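Workshop notebook, bindery bench
30 September 2019

Paste day! I've been putting this off since the humidity dropped, and I should have done it weeks ago, because it went so much better than the last round. Notes while they're fresh.

The job is still the Heywood ledgers. Four volumes on the bench, all quarter leather over boards, all with the same complaint: the text blocks are sound and the spines have given up. Volume two is the worst. The old lining came off in one long curl when I lifted it with the bone folder, and under it was printed waste from a seed catalog, turnips mostly, with a price list I could nearly read backward. I love this. I have put it in a polyester sleeve with a pencil note of which volume it came from, and Darren has already asked twice if he can scan it.

Wheat starch paste, batch A. One part starch to five parts deionized water, soaked overnight in the small pan, then cooked on the low ring with constant stirring until it went glassy. I had the ring lower than last time and it took forever, but the result was smooth all the way through – no lumps, no skin. Sieved three times through the horsehair strainer once it had cooled. Batch B was the same but cooked faster, and I can feel the difference with the brush. B drags. It's fine for lining paper, but I wouldn't put it near anything thin.

Tested both on offcuts of the Ovstead tissue (the lighter weight, the one that comes on the narrow roll). Strips pasted out on glass, thinned to the consistency of skim milk, laid across a tear in a scrap leaf. Blotter, weight, left over lunch. Batch A strips lie completely flat and you can flex the leaf without hearing it. Batch B cockled a little along one edge. Going with A for all the tissue repairs and keeping B for the boards.
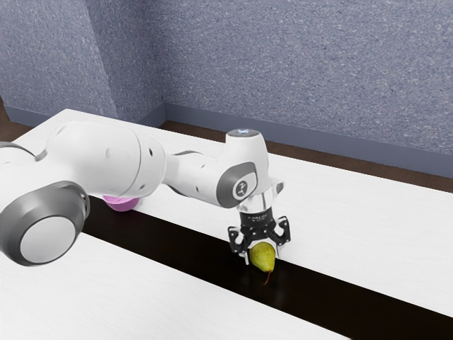

White robotic arm holding a small green pear

Spine linings next. I've settled on two layers: Ovstead tissue straight onto the spine folds with paste, then a second lining of the heavier kozo with a paste and methyl cellulose mix so there's some slip while I position it. The first layer is there so the whole thing can come off again one day if someone cleverer than me wants it off. Tore the edges instead of cutting them, and the feathering blends in so nicely that on volume one I had to tilt it under the lamp to find where the lining stopped.

Volume one is now lined and in the finishing press. It opens! It opens properly, right down into the gutter, which I don't think it has done since it was a working ledger. The entries near the fold on the first few leaves are readable now, including a long column of coal deliveries and what might be somebody's lunch order.

Sewing notes for volume three. Original sewing is on four recessed cords and most of it holds. Two gatherings near the front are loose, threads broken at the kettle stitch. I plan to leave the original sewing in and pick up the loose gatherings with new linen thread, looped around the old cords. Used the 18/3 on the practice block and it was too fat, and the spine swelled at that end. Try 25/3 tomorrow. Wax it lightly. Lightly!

Leather: Roland brought over the calf he has been dyeing and it's gorgeous, a warm brown with a bit of red in it. It pares like a dream. I got an edge down thin enough to see the knife through it, then of course went straight through it with the next stroke. Changed the blade, stropped it, second piece is good. Roland thinks the color wants one more wash of dye to sit next to the old leather on volume two. I think it's close enough already, but we'll put both against the board in daylight and argue then.

Red rot on the corners of volume four is worse than on the condition report. It comes off on your fingers like cocoa. Consolidant applied with a soft brush, two thin coats, dried between. Darkened a shade, then came most of the way back. Wear gloves and put paper down, or you'll find it on everything else on the bench (I did).

Stock: kozo is fine. Ovstead tissue is getting low, enough left for volumes two and three if I'm careful. The Grullent blotters are the best we've had, thick and even, and I'd like 54 more sheets before the big flat-paper job lands in October. Starch is fine until spring. Need a new paste brush, the round one is shedding and I picked three bristles off volume one.

Tomorrow:
Volume one out of the press, check joints before anything else
Line volume two, batch A paste, keep the jar covered in the fridge overnight
Volume three, practice block again with 25/3
Ask Darren for the loan of the small nipping press
Label the turnips properly

Added at five: Darren has scanned the waste sheet and flipped it. It's definitely turnips, and one of the varieties is listed as "very large and obliging." Printout is on the board by the sink.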